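The Lending Room
How a county service keeps instruments in the hands of beginners

By Tanvir Kanagaratnam

The Karevis Instrument Service occupies the ground floor of a former telephone exchange in Kivville, two streets from the river. It opens to the public at nine in the morning, closes at five, and on the first Sunday of each month admits families who cannot visit during the working week. Any resident of the county may borrow an instrument for one school term at no charge. A renewal requires only a signature.

The service holds 127 instruments that may leave the building. A further group, kept in the upstairs cabinets, may be played on the premises but not borrowed. Both groups are cared for by the same staff and entered in the same register, a practice that goes back to the founding agreement with the county schools and has been reviewed twice without change.

Public lending of musical instruments has a longer history than is generally supposed. Mill bands and chapel choirs kept shared stocks of brass and reeds, and a player who moved away was expected to return what had been issued, in playing order, with its case. Many of those stocks were dispersed when the bands folded. Some passed to schools, where they were played hard and seldom repaired. The Karevis collection began with one such transfer: a storeroom of cornets, side drums and a single bassoon, for which the receiving school had no teacher and no shelf.

Yaw Ayaaba was appointed to the service when that storeroom was first emptied and has directed it for 15 years. In his view the early period was spent learning what a lending collection is for. "We had good instruments that did not go out, and poor ones that never came back in because people were fond of them," he said. "The register told us something that our budget did not. A beginner wants an instrument that is light, that makes a sound on the first day, and that a parent is not frightened of."

That finding has guided purchasing ever since. The service no longer acquires full-sized instruments for children under ten. It buys small violins, short-scale guitars, soprano recorders and hand percussion, and it accepts gifts only after inspection. Donors are told in writing that an instrument may be declined, sold for parts or passed to another body. Mr. Ayaaba acknowledges that this letter has caused some offense. He has declined to soften it.

The workshop

Repairs are the largest single cost after salaries. A returned instrument spends one week in quarantine on the receiving shelves, where it is checked for insects, cracks and missing parts, before it goes through to the workshop. Stringed instruments make up the greater part of the work. Pegs slip, bridges warp, and bows come back with half their hair. Woodwind pads are replaced on a fixed schedule whether or not they have failed.

Percussion is often assumed to need no such attention. Spyros Kyriakidis, who has charge of the workshop, disagrees. A drumhead is under tension at every hour of its life, including those it spends in a cupboard above a radiator. Natural skin tightens in dry air and goes slack in damp. A synthetic head is steadier but will dent under a hard stick, and a dented head teaches a child to strike harder still in search of the lost sound. Where a head is fastened with tacks, it cannot be tuned by the player at all, and the workshop must decide whether to lift the tacks or leave the drum as it is. Mr. Kyriakidis generally leaves it.

His written advice to borrowers runs to a single page. Drums are to be stored flat, away from windows, with nothing placed on the head. Straps are to be unclipped before the drum is put in a bag, so that the metal does not mark the shell. Sticks are to be wiped and kept separately. Borrowers are asked not to oil, polish or paint anything.

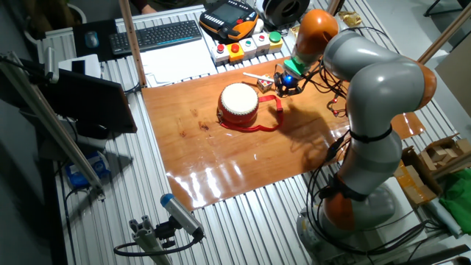
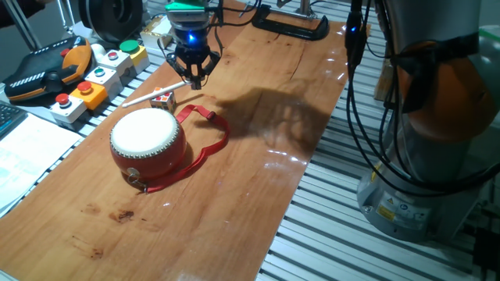

Small red drum with white drumhead and red strap. 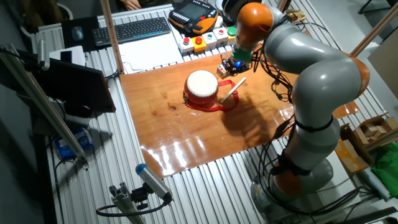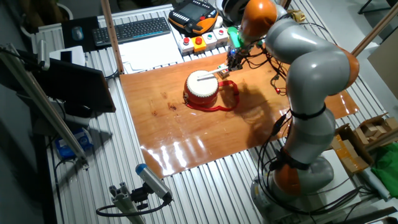
Drumstick tip on the white head of the drum.

Lomance Review of Music and Learning | Issue 53 | Page 15

What the first term is for

The loan period was fixed at one term by agreement with the schools, and there has been regular discussion of whether it should be longer. Teachers have tended to argue for a full year. The service has resisted, on the ground that a child who has chosen badly should be able to change without embarrassment. Under the present rules an instrument may be exchanged at any time, and no reason is asked for or recorded. The term limit simply ensures that each instrument passes across the counter often enough for a loose seam to be found before it becomes an open one.

Sakda Ratanaporn teaches beginners at the Inthanon School, on the east side of Kivville, where most classes include several children who have borrowed from the service. She does not assign instruments. In the first two weeks of the term her pupils sit with whatever is on the table and are given a short pulse to keep, usually in groups of four. Names of notes come later. Written music comes later still, and for some children not until the following year.

"They arrive believing that music is a matter of getting the right note," Ms. Ratanaporn said. "I would like them first to believe that it is a matter of arriving together. A class that can stop together can learn nearly anything."

She is particular about silence. Each lesson contains at least one rest that is longer than the children expect, and she has observed that the pupils with drums find it hardest. A violin at rest has to be lifted again before it can be played. A drum is always ready, and so the player must hold back by decision. She regards this as the most useful thing that percussion offers a young child, and she asks every pupil, whatever the chosen instrument, to spend part of the term at the drum.

Her methods are not universal in the county. Other schools begin with singing, and one begins with notation and does so with good results. The service takes no position. Its responsibility ends with the loan of a sound instrument, and its staff are instructed to refer questions of teaching to teachers.

The matter of return

Losses are low. Borrowers are not charged for damage that arises from ordinary playing, and the definition of ordinary playing is a generous one. In the case of a lost instrument the family is invited to a meeting at which a contribution may be proposed. The amount is not published. Mr. Ayaaba holds that a fixed penalty would be read by some families as a price and by others as a threat, and that neither would help an instrument to find its way home.

Late return is more common, particularly in January, when the counter is crowded and the weather discourages a second trip. The service formerly sent a printed reminder. It now telephones. Kittipong Wattanapong, who manages the register, makes most of these calls himself, between four in the afternoon and closing. He begins by asking how the playing is going. In many cases the borrower has wished to keep the instrument and has been unsure whether that was permitted, and the renewal is completed before the call ends.

Mr. Wattanapong has also changed the way in which condition is recorded. The older register used one word for each instrument: good, fair or poor. Entries are now written in sentences, with the date of each new mark and the initials of the person who saw it. The work is slow. It has nonetheless reduced disputes at the counter, and it has given the workshop a record of how instruments wear in use. Guitar finishes fail first where the forearm rests. Recorder joints loosen in the third year. Small drums suffer chiefly at the strap fittings, where a worn clasp will be tolerated by one family after another until it gives way on a staircase.

Room for the next collection

The building itself presents the most immediate difficulty. The ground floor was designed for equipment that gave off heat, and it is consequently hard to keep warm. Humidity in the storeroom is managed by portable units that must be emptied by hand. A survey commissioned by the service recommended new insulation along the river side and the removal of two internal walls, and the county has agreed in principle to the first of these. The walls are a separate question, as one of them carries the main electrical supply.

While that work is under consideration, the upstairs cabinets will remain closed on weekdays. Visitors who wish to hear the older instruments may do so on the first Sunday of the month, when members of staff play them at eleven and again at three – a short program, with time afterward for questions and, for those over the age of five, a turn at the instruments.

Applications for the coming term are accepted at the counter. Proof of address is required. Applicants need not have chosen an instrument in advance, and the staff would rather they had not. The trial room beside the entrance is available without appointment, and its door, which was fitted for the old switching equipment, is very nearly soundproof.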